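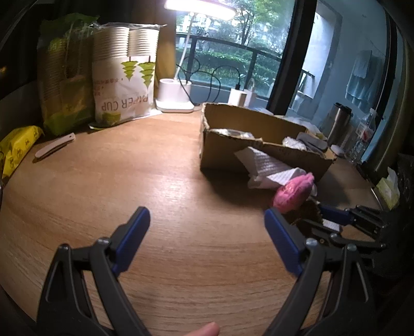

Una mesa de madera clara.

Liudmyla Lysenko llegó a Tarstead en octubre, con dos maletas y la dirección de una pensión apuntada en el dorso de un billete de tren. La dueña le enseñó el cuarto, le pidió 28 libras por la primera noche y le dijo que el agua caliente se acababa a las 7.

En la habitación había una mesa. Liudmyla se sentó y empezó la carta a su hermana. Escribió la fecha, escribió «querida» y se quedó mirando la pared. Al cabo de un rato guardó el papel y bajó a cenar.

En el comedor solo estaba Elikem Darko, que reparaba relojes en la calle del puerto y llevaba cuatro inviernos en la casa. Le pasó el pan sin que ella se lo pidiera.

– ¿Ya ha escrito a casa? – preguntó.

– No sé qué contar.

– Cuente lo que ha cenado. Yo empecé así.

Habían cenado sopa de puerros y un pescado demasiado hecho. Liudmyla subió, volvió a sacar el papel y lo puso tal cual: la sopa, el pescado, el hombre de los relojes. Después añadió el precio del cuarto y el nombre de la calle. Llenó dos hojas por ambos lados.

Por la mañana fue a correos. La empleada pesó el sobre y le preguntó si era urgente. Liudmyla dijo que no, pagó el sello y salió a buscar trabajo.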